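Ticket 119: arm stops short when picking the bread
Project: Tastier (student sorting project, Draltmont)
Opened in November. Status: open
3 comments · 0 shares

Problem: the pick routine works on the apple and the orange, but on the bread twist the wrist stops too high and the fingers close on the ridges near one end. Fruit should go in the basket and bread on the pink plate. We are using the Stellen control script with the settings the club left us.

Tried so far: restarted the controller, ran homing again, swapped the USB lead. No change.
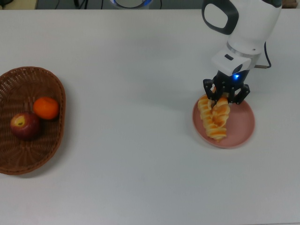
The log gives the same warning each time, "target height clipped", with the value 44. We took that to be millimetres. The Gumede notes say the lower limit is set in the table file and not in the script, so changing it in the script does nothing. That cost us two sessions.

Update, 17th December: edited the table file and reloaded. The warning has gone. We then went back to the mixed layout, with the food out on the table and the basket and plate left empty, to check the approach over each item.
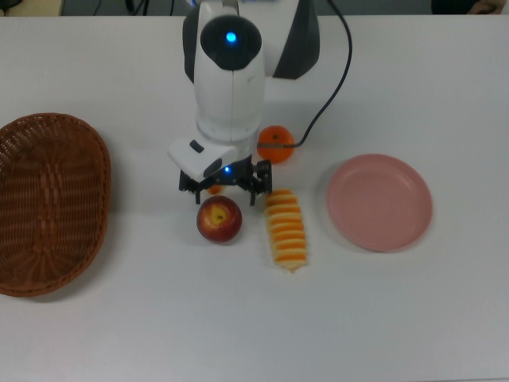
Word count: 664 (full thread)

Closing force is still at 700, same as for the apple. That is probably too much for bread, so the next job is a separate setting for each item. Please don't change the apple one, as it is needed for the assessment run.

Still to do: put the table file in the shared folder, and add a line to the setup sheet saying where the height limit is kept.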